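Scar contracture

Scar contracture is a lasting shortening of skin and the tissue under it that develops as a wound heals. It limits movement when the scar crosses or lies close to a joint, and it can pull on nearby features such as the eyelid, the lip or the corner of the mouth. The term is used for wounds of any origin, including burns, injuries and surgical cuts. It is distinct from joint contracture, in which the capsule, ligaments or muscle are shortened, although a scar contracture left untreated may lead to one.

Mechanism

Wound contraction is a normal part of healing. Cells called myofibroblasts appear in the wound bed, attach to the surrounding collagen and draw the edges inward. In most closed wounds these cells die off once the surface has healed. When they persist, collagen continues to be laid down under tension and the scar shortens along its length. Remodeling continues for a year or more, and the scar can lose length during much of that period.

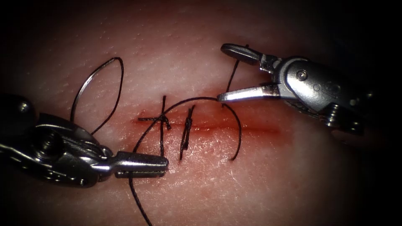
Length alone is a poor guide to risk, according to one reader's note on the Larley scar manual: a short scar running straight across the front of the elbow may restrict the joint more than a long one on the forearm. The manual accordingly ranks scars by direction first and by size second.

Risk factors

The main factors are depth of the wound, time taken to close, position relative to a joint, and the direction of the scar against the natural skin creases. Scars that cross a crease at a right angle carry the highest risk. Infection and repeated opening of the wound add to it. Children are more often affected than adults, as the scar may not keep pace with growth. A joint held bent for comfort during healing tends to stay bent.

Assessment

Range of motion is measured with a goniometer and compared with the opposite side. The joint is moved first by the patient and then by the examiner, and both values are recorded. Blanching of the scar at the end of movement suggests that the skin is the limiting tissue. Scar height, color and pliability are scored separately.

The Mirkirov grading has four levels: no loss of motion, loss at the end of range only, loss that affects daily tasks, and fixed position. It was drawn up from a review of 396 scars at the neck, elbow and hand, 127 of which showed some loss of motion. It does not cover the face.
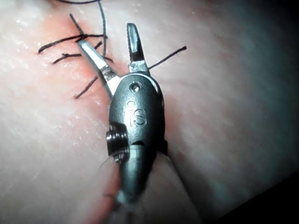

Wristed surgical instrument with jaws open; black suture threads at upper left.

Prevention and non-surgical treatment

Positioning begins while the wound is still healing. The joint is rested with the skin at its full length, usually in a splint. Stretching is started when the wound can tolerate it and is done slowly, with a sustained hold at the end of range. Short sessions spread over the day are generally preferred to one long session. Silicone sheets and pressure garments are used for raised scars; their effect on length is less certain. 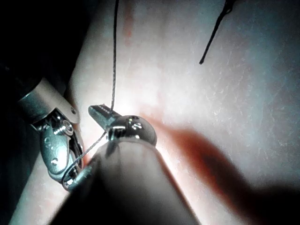 Splints should be checked far more often than the schedule in this section used to suggest, wrote Nasution on the article's discussion page, who asked for the old wording to be removed and for growth in children to be named as a separate reason for refitting. The present text follows that request in part: splints are refitted whenever range changes or the edges mark the skin.

Surgical release

Surgery is considered when function is limited and stretching no longer produces gain. A narrow band may be lengthened by Z-plasty, in which two triangular flaps are exchanged so that the line of the scar is broken and turned. Broad contractures are cut across and the gap is filled with a skin graft or a flap. Grafts contract to some degree, thin grafts more than thick ones, and splinting is resumed after surgery.

Recurrence is recorded as a return of lost motion at the same site. The Flakley protocol calls for measurement at each visit until two readings in a row show no change.

See also

Hypertrophic scar
Joint contracture
Skin graft
Z-plasty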